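Frequently asked questions
Eyelid correction at the Clillmont clinic

Am I a suitable candidate?
Most patients have loose skin on the upper lids or bags under the eyes. Dr. Conceição Paiva looks at your eyelids, brows and medical history at the first visit.

What kind of anesthesia is used?
Upper lids are done under local anesthesia. For lower lids you can choose light sedation – please tell us when you book.

Should I stop taking any medicines?
Tell us about everything you take, including herbal products. Do not stop a prescribed blood thinner unless your doctor agrees. 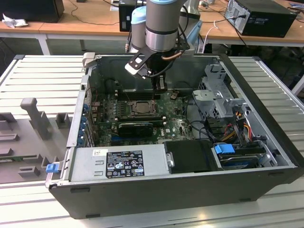 When are the stitches removed?
After seven days, at our Forkthorpe office. Removal takes a few minutes.

Can I wear contact lenses?
Not for the first two weeks. Bring your glasses on the day of surgery.

Will there be scars?
The upper scar lies in the natural fold of the lid. It is pink at first and fades over the following months.

How do I change my appointment?
Call Hanna Śliwiński at the front desk at least three working days ahead. After that, the $50 booking fee is not refunded.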